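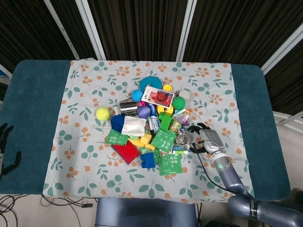
Jabón Skatberg para mantelería, pastilla de 344 g

Ref. 2.446
Disponible en tienda y por encargo

Llevo media vida peleándome con las manchas de vino y de tomate, y de todo lo que he probado el Skatberg es el único que sigo comprando para mi casa además de para la tienda. Es una pastilla dura, de color crema, sin perfume (huele a jabón y ya está), y va de maravilla para manteles, servilletas, paños y toallas de las de diario.

Me lo descubrió Everaldo Bragança, que me trajo una pastilla envuelta en papel de periódico y me dijo que la probara con lo peor que tuviera. Pues lo peor que tenía era un mantel de mi suegra con una mancha de azafrán. ¡Salió casi entera al primer lavado! El cerco que quedó se fue al segundo, con un rato de sol.

Cómo lo uso yo

Mojo la mancha con agua templada, froto la pastilla directamente sobre la tela y la dejo cinco minutos. Después aclaro y a la lavadora con lo demás, a 33 grados si la máquina te deja elegir (la mía va de 30 a 40, así que pongo 30 y tan contenta). En telas estampadas pruebo antes en una esquina del dobladillo – los rojos y los naranjas son los que más sustos me han dado.

Con la grasa vieja hay que tener más paciencia. Rallo un poco de jabón en un barreño, lo deshago con agua caliente y dejo la tela toda la noche.

Para qué no lo recomiendo

Ni seda ni lana. Tampoco lo usaría en cortinas forradas, porque cuesta mucho aclararlo bien y luego queda una película que coge polvo.

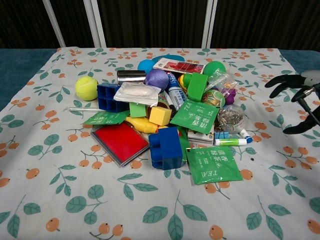

Formatos y envíos

Pastilla suelta de 344 g
Paquete de 5 pastillas
Jabonera Grusow de rejilla, se vende aparte

La jabonera parece un capricho, pero si dejas la pastilla en un plato con agua se te ablanda por debajo y pierdes la mitad. Yo tengo la mía desde octubre y sin queja.

Los pedidos salen con Rususbridge. Si vives cerca, puedes recogerlos en el almacén de Vasconcelos sin pagar portes: pregunta por Benedito Trindade y dile el número del pedido.

Dudas que me llegan mucho

Sirve para lavar a mano la colada entera, sí, aunque cansa. En agua muy dura hace poca espuma y limpia igual. La pastilla no caduca, pero guárdala en un sitio seco y sin el plástico, que así se endurece y cunde más.

Página revisada en julio de 2022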